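Sorting Day at the Brunstead Reuse Room

The reuse room in Brunstead opened for its spring sort in March. The room takes in household goods, clothes and fabric, and most of it arrives in bags. Before anything goes on a shelf it has to be unpacked, checked and put into a fresh bag or a bin.

This page is about the bags themselves. We get more questions about those than about anything else we handle.

Thin blue bags are the ones we use for soft goods. Sheets, towels and curtains go in first, with heavier things like coats at the bottom. We fill them about two-thirds of the way and tie the neck once. A bag that is packed to the top will split when it is lifted, and then the whole lot has to be done again.
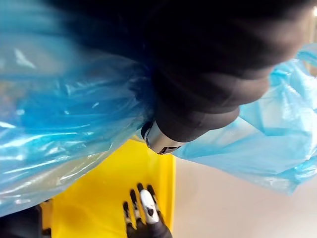 Clear bags are kept for toys and small kitchen items, so that people at the pickup counter can see what they are getting. We ran short of them in the first week and switched to paper sacks from Gagnon for a while. The sacks hold 25 pounds and stand up on their own, but they are no good for anything damp.

Labels go on the outside, near the knot. We write the type of goods and the size, and nothing else. Last year we tried the Zelari tags with the string loops. They tangled in the bins, so we are back to masking tape and a marker.

Empty bags are saved if they have no holes. Shake them out, fold them in half the long way and put them in the drawer under the window. Torn ones go in the film recycling bin by the back door, which is emptied at 2 in the afternoon.

The spring sort runs until the end of the month. Drop-off is at the side entrance on Anska Street. Please limit it to 16 bags per household, and call ahead if you have furniture.

Text by Harvey Grewal

Comments (3)

marla_t: Do you take pillows? The list at the door says no but I was told yes last fall.

Harvey Grewal: No pillows this year, sorry. Pillowcases are fine.

D. Osei: Dropped off curtains and two coats. In and out in 20 minutes.

We use cookies to remember your settings and count visits to this site. Accept | Manage preferences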